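Knitwear swap back on at Nenovow hall

November 12, 2022

The winter clothing swap is back at Nenovow hall after a two year break, and organizers say they have more to give out than last time. Doors open at 2, close at 7. No charge to get in. Bring something, take something, or just take.

Sweaters, cardigans, scarves and kids stuff are what's wanted most. Clean please, and no missing buttons. Coats can go on the rack by the side door. Shoes will not be accepted this year, the hall ran out of room for them.

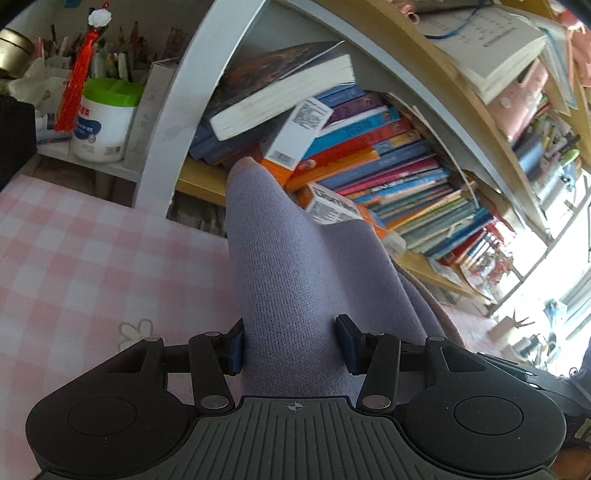 Gervásio Vieira, who took over the swap in July, said the last one moved 3548 pieces in a single afternoon. "We had people lined up past the bakery," he said. "This time we're handing out numbers." First 301 people get one at the door, everybody else waits till it thins out.

A mending table will run the whole time. Small holes and loose hems only, one item per person. Drorkel, the yarn shop on the corner, is giving leftover skeins to anyone who wants to do there own repairs at home.

Parking is tight. The lot behind the hall is closed for paving, so use the street or the Skanine garage, which is free after 5. The bus stops out front.

Anything left over goes to the shelter the next morning. Drop offs can be made ahead of time at the hall office, just ring the bell adn wait.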